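From the Kitchen Table: Tea in a Town with Hard Water

By Nantana Sangkhawat

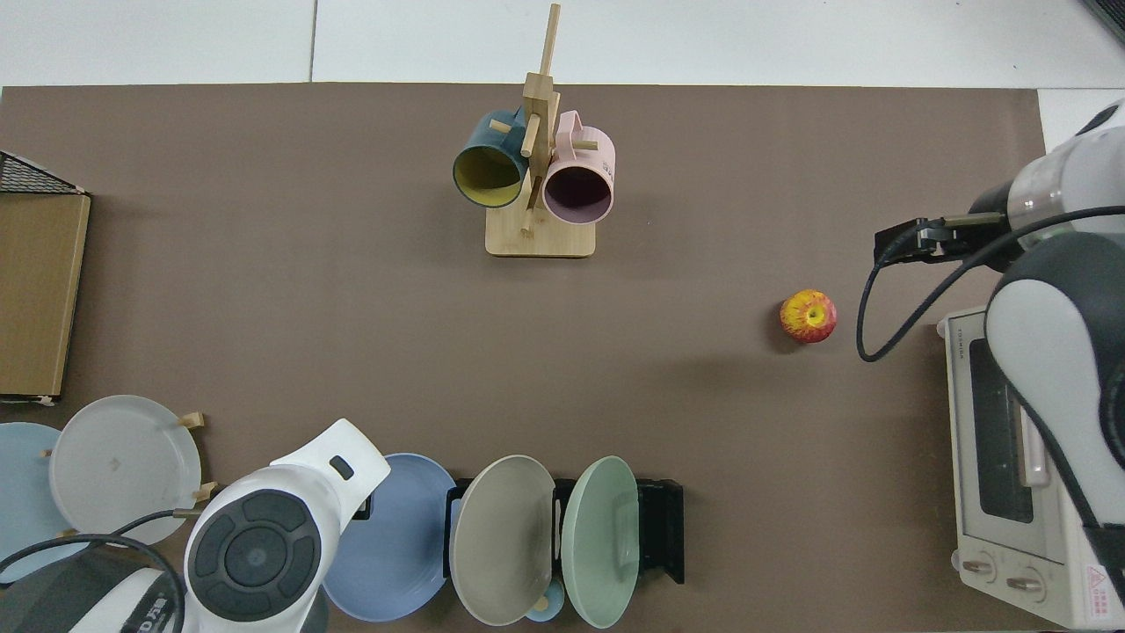 Why does the same tea taste different after you move house?

Most often it is the water. The leaves, the pot and your hands are the same as before, but the water in the new place may carry much more lime, and lime changes both the taste and the colour of tea.

I learned this when I moved from Vakberg to Butthorpe. In Vakberg the water comes down from the hills and is very soft. I drank there a black tea which I bought in the shop of Mr Wongsuwan, always the same one, and it was bright and a little sharp. I brought two packets with me. In my first week in Butthorpe I made a pot and I thought the tea had become old on the journey. It was flat and brown like a puddle, and after some minutes there was a thin skin on the top, which broke in pieces when I moved the spoon.

My neighbour laughed when I told her. She said everybody here has the skin, and that her mother called it "the Butthorpe cream". The waterworks in our town opened in 1891 and the water has come from under the chalk ever since, so I suppose people had time to get used to it.

The skin is not dangerous. It is made when the lime in the water meets certain things in the tea, and the air helps it. If you put milk you may see more of it, and if you put a slice of lemon it mostly goes away. I do not like lemon in a strong tea, so for me this was not a solution.

I tried several things during the winter and I want to share what I found, as three readers have written to ask about it after my small note in January.

First, the filter jug. It helps very much with black tea. The skin disappears nearly completely and the taste comes back. But you must change the cartridge when it is time, and I confess I forgot. I used one cartridge so long that the tea was the same as with no filter at all, and I blamed the tea again.

Second, bottled water. I bought one big bottle with few minerals, only for the comparison. The tea was good, but a bit thin, as if something was missing from the middle. I would not carry bottles home for this, they are heavy and I live up two flights of stairs.

Third, changing the tea. This was the best advice, and it came from the lady at Zuden, the little tea counter behind the post office. She told me not to fight with the water but to choose a leaf which can stand it. She sells a strong broken leaf blend, number 2618 in her list, and it makes a round dark cup with water straight from the tap. It is not the tea of Vakberg. I have stopped to compare them and now I drink it every morning with a little milk.

For green tea I still use the jug. Hard water makes green tea dull and yellow, and it takes away the smell, which is the half of the pleasure. I let the kettle stand with the lid open for some minutes before I pour, as water just off the boil makes it bitter in any town.

A word about the kettle. If you have white crust on the bottom, small flakes will come in your cup. Cover the bottom with white vinegar and the same amount of water, leave it for one hour, then pour out, fill with fresh water, boil and throw this water away. Do it twice if you still smell vinegar. Please tell the other people in the house before you start. My son made himself an instant soup with it and he did not forgive me until the evening.

For the brown marks inside cups, which come quicker with our water, I use a spoon of bicarbonate of soda on a damp cloth. Rub gently and rinse well.

The lady at Zuden has offered to make a small tasting for readers of this newsletter, with the same three teas made in tap water and in filtered water. It will be at her counter at 11 in the morning, and there is room for 15 people. The date will be in the next issue, when she knows when her new kettle arrives. If you want a place, leave your name with her or write to me at the usual address. Bring your own cup if you are particular about cups, as I am.

Next time I will write about keeping tea through a damp summer, and why I do not keep mine above the cooker any more.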